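Cord and drawstring handling (robot good practice)

Cord and drawstring handling is the bit of robot good practice that covers bags, pouches and anything else that closes with string, tape or a strap. I've looked after this page of the Zusska handbook since the April rewrite, and I've written it the way I'd explain it across a bench, so forgive the brackets. If you want the formal wording, the Cudow rules are the ones we work to, and they're a good deal drier than I am!

Background

For a long time our rules treated a bag as one object. You picked a grip point, you set a force limit and off you went. Then Hiu-tung Lau went through 3,351 logged attempts on soft goods and pulled out every one that had been stopped early. She found 85 stops where a cord had caught on something, and most of them weren't on the thing being gripped at all. The cord had gone round a finger, or under a bolt head, or (my favourite) through a cable tie that somebody had left with a long tail. So the Cudow rules were split into two parts, one for the body of the bag and one for whatever hangs off it. I think this was the best change in the whole document, though Florian Tanner still says it could have been a footnote.

Terms

The words get muddled, so I'll give them as the rules use them. The body is the part that holds things. The neck is where the fabric is gathered in. A tail is any free end of cord, and a loop is any cord or tape that closes on itself, knotted or sewn. A tab is a small stiff or padded piece at an end. Loops are treated as more serious than tails, because a tail can usually slide free and a loop often can't.

Where to grip

The neck is the preferred place. Gathered fabric gives the fingers several layers to close on, and the body can sag as it likes without changing the grip very much. The rules ask for the finger pads to be on fabric, with cords lying to one side of them where possible. If a cord has to be between the pads it should be flat, and the force limit drops to the lower of the two values on the job sheet. People do forget that second part (I have, more than once).

A green bag with white cord and flat tape knotted at the neck makes a decent case to think about. There are several overlapping loops close to where the finger meets the gathered fabric, so under our rules it counts as a looped neck and gets the slower approach and the slower release.

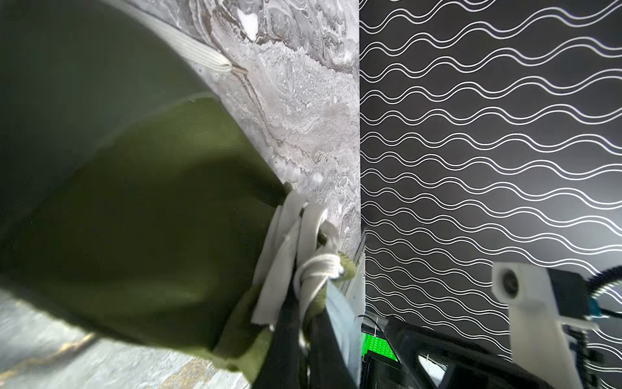 Keeping the robot's own cables tidy

Cables on the arm matter just as much as cords on the bag. The Cudow wording is that no cable near the gripper may form an open curve big enough for a loop to drop over, and that connectors should be covered or turned away from the fingers. In practice you can't get rid of every curve, as the wrist needs some slack to turn. What we do at Zusska is run the wrist through its full travel before the first job and watch where the slack goes. If it swings out towards the fingers, it gets clipped back and we run the travel again. Trim your cable tie tails flush. Please!

Bolt heads and square corners on the fingers are the other thing to look at. The rules allow them, but they want them noted on the sheet so that whoever plans the release knows what a loop might hang on.

Letting go

Most snags show up at release. The steps are short:

Lower the bag until the body is supported.
Open the fingers to half width and wait.
Check that no loop has moved over a finger.
Open fully, then back away along the line you came in on.

The straight exit is the part that gets argued over. Hiu-tung's figures have 7 snags where the arm turned before it was clear, and she'd like the turn banned outright. Florian prefers a minimum distance, since some of our stations haven't got room for a long straight retreat. For now the text says "straight where practicable", and I know which of them is happier with that.

Backgrounds and surfaces

Busy patterns are allowed, and even encouraged for trials. A checking system that only finds a white cord against a plain surface hasn't been tested very hard. The rules ask that at least one patterned backing and one plain one are used, and that the sheet says which. Wandach sites add a shiny surface as well.

Records

Each snag gets its own line: the part that caught, what it caught on, the stage of the job and who cleared it. The shared log had 1,135 lines when I last opened it, and a good few of them just say "string". That isn't enough to learn anything from. "Loop over left finger, half open" takes a few seconds longer to type and is far more use.

Differences between sites

Liepiņa follows the same rules but treats flat tape as a strap, which puts it under a different heading in their copy. If you're comparing records between sites, look under both headings before you decide that they've had no tape snags.

See also: Grip force on soft goods; Cable dressing at the wrist; Stopping and clearing a job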